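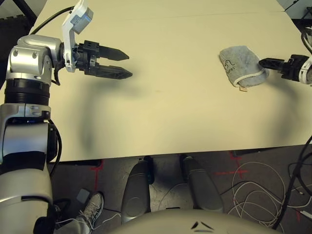

Robô dobrando toalhas na rouparia: o que muda para quem trabalha lá?

Oi, pessoal! Trabalho na rouparia de um hotel de porte médio, o Penora, e estamos num momento que eu acho muito empolgante e que ao mesmo tempo me deixa com mil perguntas. A direção fechou um período de teste com a Fandelier, que vai trazer um robô de dois braços para dobrar toalhas de rosto e de piso. Começa em junho. Somos 14 pessoas em dois turnos, e quem dobra passa boa parte do dia em pé, fazendo o mesmo movimento de ombro. Eu mesmo já fiz fisioterapia duas vezes por causa disso, então confesso que a minha primeira reação foi: que venha logo!

Só que, conversando no vestiário, apareceu de tudo. Tem gente animada, tem gente achando que vai ser cortada, tem gente que só quer saber se vai ter que ficar vigiando a máquina o dia inteiro. A chefia disse que ninguém sai durante o teste, mas não falou nada do depois. Também não ficou claro quem vai tirar as peças do carrinho, quem confere a dobra, quem resolve quando a toalha cai no chão.

Queria ouvir quem já passou por isso em lavanderia, hotel, hospital, qualquer lugar com pano e robô. O que mudou de verdade no dia a dia de vocês? O que vocês gostariam de ter perguntado antes? E as toalhas, saem dobradas mesmo ou a gente acaba refazendo tudo?

Obrigado desde já, vou ler tudo com carinho.

roupeiro_do_terceiro

Somkiat Thammasiri

Que notícia boa! Trabalho numa lavanderia que atende clínicas e academias, e temos um par de braços parecido desde o ano passado. Vou contar como foi por aqui, e você desconta o que for diferente no hotel.

Primeiro o mais importante para mim: o meu ombro agradece. Antes eu dobrava o turno inteiro. Agora faço uma parte na mesa, uma parte na triagem e uma parte acompanhando o robô, e chego em casa com vontade de cozinhar, coisa que não acontecia fazia tempo. Só por isso eu já defenderia o projeto.

Agora, o ritmo. Ele é mais lento do que a gente. Bem mais lento, no começo. Uma colega experiente dobrava 12 toalhas de rosto no tempo em que ele fazia duas, e uma dessas duas vinha torta. Quem esperava uma máquina de fábrica ficou decepcionado na primeira semana. Mas ele foi melhorando, e melhorou muito por causa da gente! A técnica da empresa sentava conosco e perguntava por onde pegamos a peça, em que momento soltamos a ponta, por que viramos a etiqueta para dentro. Eu nunca tinha parado para pensar que fazia isso. A dobra que ele usa hoje na toalha de rosto é a dobra da nossa encarregada, com aquele puxãozinho na barra antes de fechar.

Felpudo é difícil. A toalha fica macia e arredondada depois de dobrada, desliza, a garra pega uma camada quando queria pegar duas. Toalha fina de cabeleireiro também deu trabalho, por outro motivo: gruda na de baixo. Lençol nem tentamos. Se o hotel prometer lençol logo no teste, eu ficaria com um pé atrás.

O que eu teria perguntado antes:

Quem ensina e quem corrige? No nosso caso ninguém tinha avisado que as dobradeiras iam passar horas mostrando o movimento. Foi gostoso, aprendi bastante, mas a meta de produção continuou a mesma nas duas primeiras semanas e isso deu atrito. Peçam a redução da meta por escrito, antes de começar.

O que conta como peça pronta? Combinem um padrão que todo mundo aceite. Nós perdemos dias discutindo se a logo tinha que ficar para cima ou não. O cliente queria, o robô não fazia, e quem virava peça por peça era a Hemmin, que é a nossa terceirizada da embalagem. Elas tinham toda razão de reclamar.

Quem pode mandar parar? Aqui qualquer pessoa pode apertar o botão, sem pedir licença e sem preencher formulário. Isso mudou o clima. Quem tinha receio de chegar perto passou a chegar depois que parou a máquina com a própria mão uma ou duas vezes.

E o chão! Olhem o chão antes de ligar qualquer coisa. Fio solto onde passa carrinho é tombo na certa. Nós marcamos as posições com fita e fizemos os cabos correrem por trás da mesa, e a circulação ficou ótima.

Quanto a emprego, vou contar o que vi: na nossa equipe ninguém foi dispensado, mas duas vagas de gente que saiu por conta própria não foram repostas. Acho justo que vocês saibam disso. Em compensação, três colegas fizeram o curso de operação e passaram a receber adicional. Eu sou um deles - e adoro o que faço hoje.

Qualquer coisa escreve, tenho o maior prazer em ajudar.

morena_da_prensa

Na minha experiência não compensa. Ficamos 28 dias com um sistema da Morker e devolvemos. Precisava de uma pessoa do lado o tempo todo para endireitar o pano. Mas era outra máquina, e a nossa sala é apertada, então sei lá. O pessoal técnico era simpático.

tia_do_enxoval

Concordo com o Somkiat em quase tudo e acrescento uma coisa que pouca gente comenta: a conversa na mesa. Dobrar em grupo é trabalho repetido, mas é também onde a gente fica sabendo que o neto de alguém nasceu. Quando o robô chegou na nossa rouparia (hospital, turno da manhã, cerca de 12 pessoas), puseram uma mesa só para ele no canto e uma pessoa sozinha acompanhando. A pessoa detestou. Pediu para voltar em poucos dias.

Aí mudamos a mesa dele para perto da nossa e passamos a revezar de duas em duas horas, e virou outra coisa! Quem está no robô conversa com quem está dobrando, dá palpite, ri quando ele erra a barra. Ele ficou com as toalhas de rosto, nós ficamos com campo cirúrgico, avental e tudo que exige olho para mancha e furo. Essa parte de conferir eu não entregaria para máquina nenhuma por enquanto, e o fornecedor concordou conosco.

Meu conselho é pedir uma reunião com todos os turnos antes de junho, e não só com as encarregadas. Levem as perguntas que você escreveu aí em cima, estão ótimas. Perguntem também o que acontece com o teste se a equipe disser que não gostou, se isso pesa ou se é só formalidade. E peçam para pegar na mão uma toalha que ele dobrou, uma do tipo que vocês usam mesmo. Na nossa visita mostraram umas novinhas, e as nossas, depois de muita lavagem, se comportavam de um jeito bem diferente.

Depois volta aqui e conta como foi, por favor! Estou curiosa para saber das de piso, que são mais pesadas e que a gente nunca experimentou.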